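Craddock Teaching Bench: progress report to the Wilard Fund

Prepared by Efa Vaughan, with figures from Vikas Kashyap and complaints from everyone

Where we are

When we last wrote, the bench room at Craddock was a storage closet with ambitions. It held a folded ping-pong table, nine boxes of exam papers from a syllabus that no longer exists, and a sink that had been disconnected so long it had become a shelf. Your grant was to turn this into a place where evening students could do basic wet chemistry without booking the main lab, which has been promised to somebody else every evening for as long as any of us has worked here.

As of the end of August, we have a room. It has walls, a work surface, running water on most days and a door that locks from the correct side. We are behind on storage and on the course booklet. We are ahead on tidiness, mostly for lack of things to make a mess with.

Money

The fit-out line of the grant was $2,395. We have spent $1,904 of it. The balance is set aside for shelving and for a second rack, and Vikas has asked me to say that it is set aside in the sense of being in the account and not in the sense of being spoken of fondly.

The largest single cost was the table and wall panels, bought together from Dakholm. They delivered the panels first, then an invoice for the table, then a reminder about the invoice, and then the table. Glassware and racks were cheap by comparison. The sink cost us nothing except Huw Gronow's good humor, and he says he wasn't using it.

The surface and the walls

We went back and forth on color. The original plan called for a dark bench top, on the grounds that dark tops hide stains. Tomos Morgan, who will be teaching most of the evening sessions, argued that hiding stains was the whole problem and that he would like to know when someone has spilled something before he puts his sleeve in it. So the table is white, the wall panels are white, and on the first evening two people asked whether they should take their shoes off.

Tomos was right, though, and I have told him so in writing as he requested. The matte finish keeps glare down, and colored liquids are easy to judge against it. Students in the trial group who had trouble telling a pale yellow from a slightly less pale yellow in the old room had much less trouble in this one.

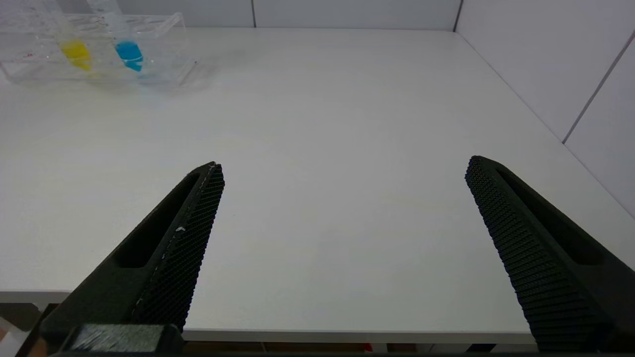

Yellow and blue tubes in the clear rack, with white table and wall panels behind.

Glassware and racks

We chose clear acrylic racks over the wire kind. The wire ones are sturdier and will outlive us all, but you can't see the bottom of a tube properly through them, and the bottom of the tube is where a small sample spends its time. With the clear rack a student can crouch down, look at the level and the color, and write down both without lifting anything out. Fewer tubes lifted has meant fewer tubes dropped. We broke 5 during the trial sessions, against a budget for breakages that I had set, in a gloomy mood, considerably higher.

The drawback of acrylic is that it scratches, and that it doesn't care for some solvents. Emlyn Nicholas has typed up a list of what may and may not go near it. The list is taped inside the cupboard door, or will be once there is a cupboard.

For the first sessions we are keeping to colored water and a small set of safe indicators. It sounds childish, and a couple of the adult students said so, right up to the point where they were asked to bring two tubes to the same level by eye.

Trial sessions

The trial group met in the evenings at half past six, and each session was planned for 90 minutes. The first one ran well over, as nobody had allowed time for washing up. The later ones finished when they were meant to, after Tomos moved the washing up to before the discussion and refused to discuss anything until it was done.

Feedback was kind. The most frequent request was for stools. The second most frequent was for somewhere to hang a coat. Neither was in our proposal, which devoted a full page to "learning outcomes" and failed to picture a person arriving in the rain.

What is late

Shelving. The units we picked from Fuvovlow were discontinued between our choosing them and our paying for them. Huw has measured for a replacement twice and got two different walls. He will measure again.

The booklet. Emlyn has drafted the sections on measuring, mixing and labeling. The safety section is with the site office, where it is being made safer. We had hoped to send you a printed copy with this report and are sending you this paragraph.

Next steps

Once the shelves are in, we will move the glassware out of Efa's office (I write this with feeling) and open the room to the full evening group. We would like your agreement to spend a small part of the remaining balance on stools and a row of coat hooks. Vikas has the quotes and can send them over whenever you like. He would prefer that you ask before the prices change again.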